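3.2 Setup and upkeep of the simulated cell

The Twal cell consists of one arm, one two-fingered gripper and one box-shaped fixture on a long table. We rebuilt it in the Prokomance simulator because the real one was in demand by people with deadlines. The arm model came from our earlier Homurska work and needed little attention. The fixture needed a great deal.

Contact settings took up most of August. With the default friction values, a block held between the fingertips crept downward at a speed best described as geological, and then left all at once. Raising the friction cured the creep and gave us a gripper that would not let go. We settled on a middle value and a physics step of 2 milliseconds, with 16 solver passes per step. Fewer passes let the fingertips sink into the block, a form of grasp we could not defend to reviewers.

The wrist offset was the second recurring fault. The collar and the gripper body come from separate model files, whose authors held different views on where a flange begins. After every update to either file we now run a short check: the arm moves to a fixed pose over the fixture, closes the fingers, opens them, and returns. The check is repeated 10 times, and the cell is taken out of use if the fingertip position drifts by more than 1 millimeter. A full batch of 1000 trials is started only after a clean check. Before we adopted this rule, one batch ran overnight with the gripper mounted slightly inside the wrist, and its results were excellent.

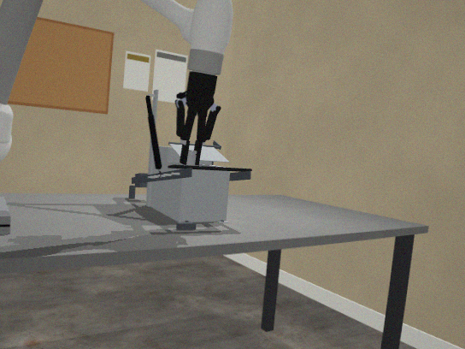
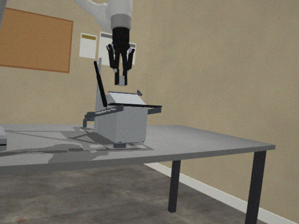

Figure 4. The simulated Twal cell, with the gripper at two heights relative to the fixture.

Collision shapes on the fixture are kept as plain boxes wherever the geometry allows. The finer meshes supplied by Cetton were closer to the real part but caused the solver to stall when a finger grazed an edge, so they are used for display only. Each change to a shape or a contact value is logged with the version of both model files. Batches whose log entry is missing were dropped from Section 4, including two that we liked.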